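How to write your first album review

I wrote my first record review for a student paper, and it took me 2 weeks. It was also bad. Since then I have written more than 200 of them, mostly for small music sites, and I would like to share the way I work now. English is my second language, so if I can do it, you can do it too.

Before you start

Choose an album that you have some feeling about. It can be a good feeling or a bad one, but there must be something. My own worst reviews were about records which I found only okay. For this page I will use "Cleltport", the second album by the band Sarkura, as I reviewed it this spring and still have all my notes.

Step 1. Listen without writing

Play the record from the first song to the last, in the right order, and keep your hands away from the keyboard. Do not read the press release yet. The one for "Cleltport" told me that the album was "a journey through grief", and after this I heard grief in every song, even in the one about a bus driver.

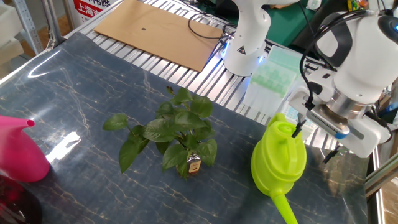

I do this first listening at home on speakers, and the second one on headphones while walking. You notice different things. On headphones I found that Efa Phillips sings almost every chorus two times, one voice very close and one far back on the left. On the speakers I had missed it completely.

Step 2. Make notes for each song

Now you may write. Put the song title and under it only what you hear: fast or slow, which instrument comes first, where your attention goes away. Write down the time when something happens, for example "2:10 drums stop". Later you will be thankful for it, because nobody wants to search through a song of 8 minutes for one small guitar part.

My notes for the third song, "Urio", were like this:

Starts with bass alone. Voice comes late. Too many words in verse 2. The ending is the best minute on the record.

The last line of these notes became the first line of my review.

Step 3. Find one main idea

Read your notes again and ask what you would tell a friend in one sentence. For me it was: "Sarkura are better when they play quietly, and they do not trust it." Everything in the review should have some connection to this sentence. If a nice remark has no connection, take it out – it will hurt a little. 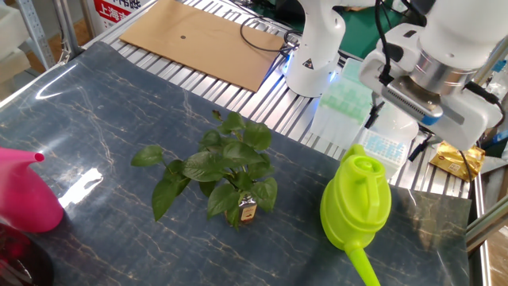 Green plant in a small brown bottle, with two watering cans.

Step 4. Write the first draft

Start with the music. Many beginners use the first two paragraphs for the history of the band, who left and who is the new drummer. One sentence about this is enough. I wrote that Leif Snorradóttir replaced Cor Peeters on drums, and continued directly with how the drums sound now, drier and more to the front.

Be careful with comparisons. "They sound like their first album, but slower" helps only the reader who knows the first album. Say also what slow means in this case.
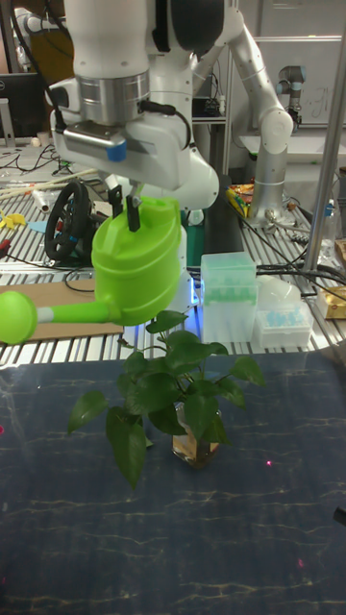
When you do not like something, name the song and the place in the song. "The album is boring" is only a mood. "Sitau repeats its chorus too often and the last time adds nothing" is something a reader can check, and the band can also accept it more easily.

Step 5. Read it aloud

I read every review aloud in the kitchen before I send it. If I need to breathe in the middle of a sentence, I cut the sentence into two. Then my editor, Sharon Nzioka, cuts it again. She takes out most of my adjectives, and "haunting" is not permitted at all.

Check the song titles one last time, and the names with accents, and then send it.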